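Old Paper, New Walls: talk for the Clodthorpe house group
Speaker notes, Margarida Falcão

Get there early, check the projector cable. Water. Sample books on the side table, NOT on the chairs (last time people sat on them).

OPENING
Hello, thanks to Jin-sol Um for asking me. Keep it short, they want to get to the sample books.
Ask for hands: who grew up with flowers on the wall? Who helped strip them off? Usually the same hands.
My grandmother's hallway. Brown roses, big as cabbages. I hated it till I was thirty. Now I'd pay good money for one roll.
Point of tonight: floral paper, how to pick it, how to hang it without crying, what to do if there's old stuff under your paint.

WHY FLOWERS
Short history bit, don't get stuck here.
Early paper block printed by hand, one color at a time. Slow, costly, so only the good rooms.
Then machine printing, long rolls, price drops, flowers everywhere. Bedrooms most of all.
Small flowers = bedrooms, big flowers = front rooms. Loose rule, plenty of houses broke it.
Plain paint takes over later. Easier to keep up, and a whole generation wanted it gone.
Pause. Pass around the blue scrap in the plastic sleeve. Ask for it BACK.

SMALL PRINTS
Violets, forget-me-nots, tiny roses. These are the ones people ask me about.
Cream ground hides a lot. Pure white ground shows every bad seam.
Stripe behind the flowers: keep it faint. Strong stripe in a crooked house will tell everyone the house is crooked. Hendrik Sibiya's dining room, he said I could mention it. The stripe leans toward the window like it wants to leave. 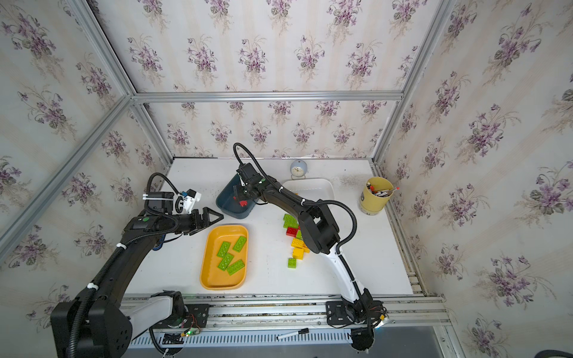

Purple violets on cream, faint stripe behind.

Look at the leaves on this one, gray-green and not bright green. Makes a purple flower calmer. Bright green leaves with purple can go a bit candy shop.
Bouquets repeat, ground shows between stripes. Good thing to look for in a small room.
Q that always comes up: won't it date? Yes. So does gray paint.

PICKING A PAPER
Bring home the biggest sample you can get. Tape it up. Leave it a week. Morning, evening, lamp on, lamp off.
Stand across the room and squint. Does it turn to mush? Some people like mush. Fine, but know before you buy.
Price: the Zematton one in the red book is $85 a roll. Gasps here, wait for them. Then show the Wurkton book, much cheaper, prints nearly as nice, thinner paper so tears easier when wet.
Check the batch number on every roll before you open any. EVERY roll. Tell the Chiharu Higuchi story (two batches, one stairwell, didn't see it until the light came on).
Buy one more than you think. Keep the label off the last one, tape it inside a closet door. 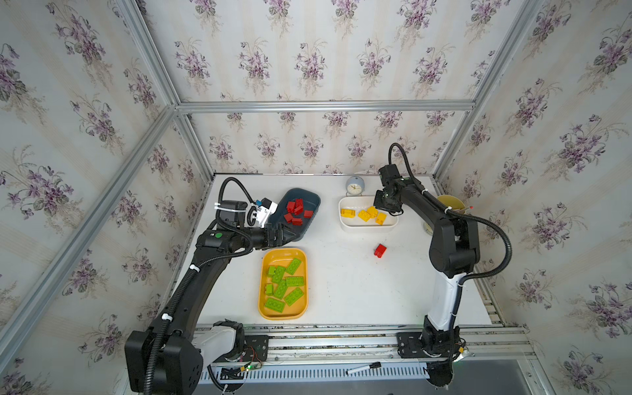
Page last changed: Nov 16, 2024

ALL THE WAY ROUND OR ONE WALL
Carrying the same paper across the back and down both sides is a differnt thing from one feature wall. Feels like a box, in a good way, if what's in front of it is plain. White tabletop against violets is about as simple as it gets and it works.
One wall only: pick the wall you see from the door, not the wall with the most windows in it.
Corners are where it goes wrong. Never trust a corner. Never wrap a full width around one either. Cut it, turn a small bit past the corner, drop a new plumb line, start again with the other piece.
You will lose a little of the pattern in the corner. Only you will ever look at it.

HANGING
Go fast, handout covers this.
Fill, sand, size the wall. Boring part, do it anyway.
Plumb line first. Not the door frame, not the ceiling.
Match the pattern at eye level if it won't match everywhere.
Smooth from the middle out. Bubbles mostly go flat overnight, leave them be.
Sharp blade. Change it more than seems right.
Wipe paste off as you go, dried paste is shiny forever.

OLD PAPER UNDER PAINT
Rosário Aguiar found 17 layers in the back bedroom on Song Street. Show the stack, let people come up after.
Before you scrape: old house, could be lead in the paint. Get it tested. Say this twice.
Look behind radiators, inside cupboards, under the switch plates. Best color is where the sun never got.
Save a piece with one full repeat if you can. Keep it flat, dry, out of the light. Write the room on the back in pencil.
If it's sound and you just don't like it, line over it. Somebody after you might thank you.

QUESTIONS
Likely ones: bathrooms (yes with a fan), peel and stick (ok for renters, watch fresh paint), kids with crayons (vinyl coated, or give in).
If short on time skip borders. If nobody asks anything, do borders.

END
Thank Jin-sol again. Sample books out till they lock up. Next talk is in May, floors.
Get blue scrap back!!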